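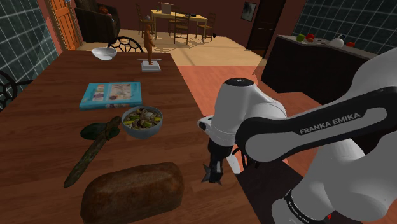

I have become suspicious of the word "proper". It has crept on to shop signs all over Sturneck in the last couple of years, and as far as I can tell it has no meaning that anybody could be held to. Proper coffee. Proper pies. A proper haircut, at the place next to the bank. Bread gets it worst. Give people a long dark loaf with a crusty, mottled top, like the one on the table there, and most of us will decide before we've touched it that it is better for us, took longer to make and was made by someone who cares. We get all of that from a colour. I do it too, and I have been caught out by it more than once.

What set me off this time was Ketier, which opened on the corner where the shoe mender was. The window says "proper bread, made the slow way". I went in and asked how slow. The lad behind the counter was perfectly pleasant and said "really slow". I asked whether that meant overnight and he said he thought so, it came in on the van. I bought a loaf. It was fine. It was a bit dry by the next evening and made good toast, and I have no complaint about it as a loaf. My complaint is with the window.

Take "slow". Leave dough somewhere cold and you can stretch the whole business out for a day or more, and plenty of good bakers do. You can also leave it there because the shift finished at four and nobody was in until the morning. Both are slow. Or take the colour. A dark crust can come from a hot oven and a long bake. A dark crumb can come from rye or wholemeal, and it can come from malt, treacle or a spoonful of something brown. I'm not against treacle, I put it in my own, but it does mean that brown is no proof of anything.

I wrote a grumpier version of this last November, about "hand-finished" on supermarket cakes, and got told off in the comments by Tzu-hsuan Cheng, who worked for years in a bakery and knows far more about it than me. Her point, and I still think about it, was that customers ask for these words. If the sign says "bread", people walk past. She also said that every time her old boss put the ordinary white tin loaf on the top shelf with a bit of flour dusted over it, it sold. Same dough, same oven, same price. I found this depressing and she found it funny.

I accept that up to a point. What I don't accept is that it does no harm. The tin loaf at Chuang on the high street is made upstairs, you can hear the mixer going while you queue, and they have never put a single adjective on it. It has no window and no chalkboard. It gets called "cheap bread" by people who would pay double for the identical thing in a paper bag. I'd like to see that place still there in ten years and I am not sure it will be.

Then there is the health side, which I would treat with even more doubt. I was handed a leaflet at the Saturday market claiming that a starter from 115 years ago was "richer in goodness". How would they know? You feed a starter fresh flour and throw a lot of it away – that's how you keep one going. I can't see how much of the old one could be left after all that. Mine is from a jam jar my sister gave me and it works about as well as anyone's. Someone will tell me I have missed the point. They may be right, but I'd want to see more than a leaflet.

So what do I do instead? I ask dull questions. What's in it? Was it baked on the premises? When? A good shop will answer all three without blinking, and a few will keep you there longer than you wanted. I also cut the thing open before forming an opinion, and I eat a slice with nothing on it, which my family find very trying. The café by the station, Zulus, passed on every count, by the way. The woman there said straight out that they buy their loaves in part-baked and finish them in the morning, and she made no claims for them at all. I had two rounds of toast and left a tip.

I'll go back to Ketier as well, if only to ask about the van. If it turns out there is a baker at the other end of it, up at some awful hour with flour in her eyebrows, I'll say so on here and you can all enjoy it.

Next time: why I don't believe in bread bins.

Posted 2023-10-10

409 shares
30 comments

Home About Archive Food Grumbles Contact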